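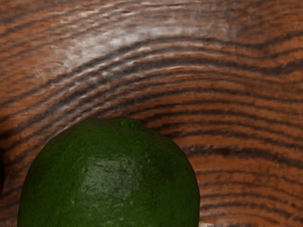
Support > Office Systems > Printing > Ticket 772

Subject: Second-floor printer prints everything twice, then sulks
Opened by: Montserrat Galindo, Vulladside branch
Opened: November 13, 2020
Status: Closed, with reservations

Original report:
Every job sent to the second-floor printer comes out twice. The first copy is fine. The second copy is also fine, but we didn't ask for it. After that the display says "Waiting" and stays that way until somebody turns the machine off and on. I have become the somebody. Please help.

Log:

Entry 1. Asked Montserrat to check that the number of copies was set to 1. She replied with a screenshot of the number 1 and no other text. Fair enough.

Entry 2. Restarted the print server. One job printed once. I told people it was fixed, which was a mistake I have made before and will make again. The next job printed twice.

Entry 3. Removed the printer from Montserrat's computer and added it back with the current Taltero driver. Same result. Printed from the laptop in the Mendoza meeting room, which has never been near that driver. Same result again, so we can stop blaming her computer. She asked for that in writing, and this is it.
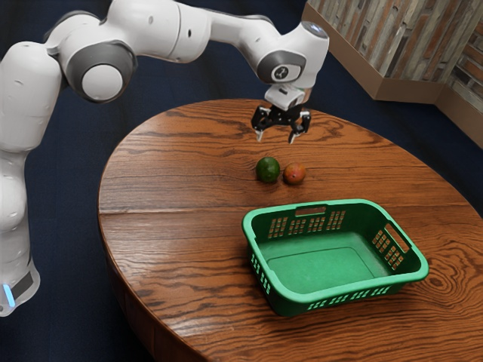 Entry 4. Looked at the server queue while a job went through. Each document shows up there once and leaves once. It then shows up on the printer's own job list twice, under two different names. So the server sends one copy and something else is sending the other.

Entry 5. Found the something else. The Pornside office shared this printer until September, and their old forwarding rule was never taken off our server. It watches the queue, makes a copy of each job and passes it along to an address that used to be their printer. That address now belongs to ours - a leftover from when we renumbered the network. I did the renumbering. Moving on.

Entry 6. Turned the rule off. Sent a 9-page test file and got 9 pages. Sent it again from the meeting room and got the same. The duplicates are gone.

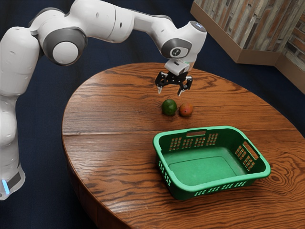 Entry 7. "Waiting" is not gone. Montserrat reports that the printer now prints one copy and then sulks, and she considers this half a repair. Checked the tray settings on the panel. Tray 2 is set to Legal and has Letter in it. The old rule asked for Letter from tray 2 by name, so the printer held a leftover request and sat there hoping for the right paper.

Entry 8. Set tray 2 to Letter, cleared the held jobs and did a full power cycle. There were 200 held jobs, all second copies of things people had already thrown away. I didn't print them to make sure.

Entry 9. Ran a long job, 800 pages of the parts catalog, which somebody did need. One copy, no "Waiting" at the end. Left the printer alone overnight and it took the first job in the morning without a restart.
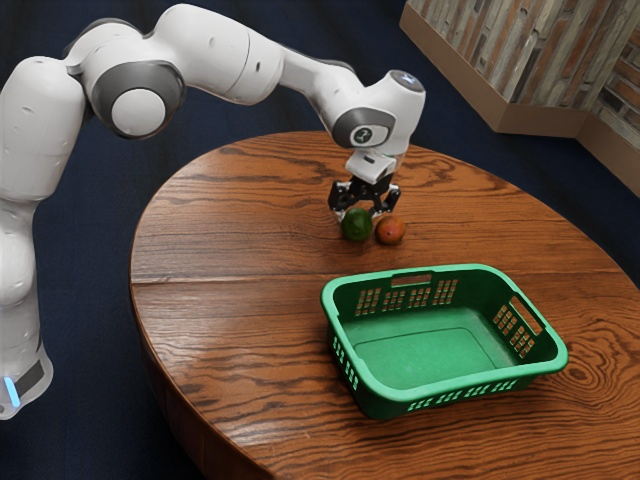

Do we need to reinstall the printer on our computers now that the rule is off?

Leave your computers as they are. The rule was on the server and the paper size was set on the printer itself, so any computer that could print before can still print. If you have a second printer icon with "Pornside" in the name, delete it.

Entry 10. Montserrat confirms single copies all day. She would like the ticket kept open another week "on principle." Closing it, and she has my extension.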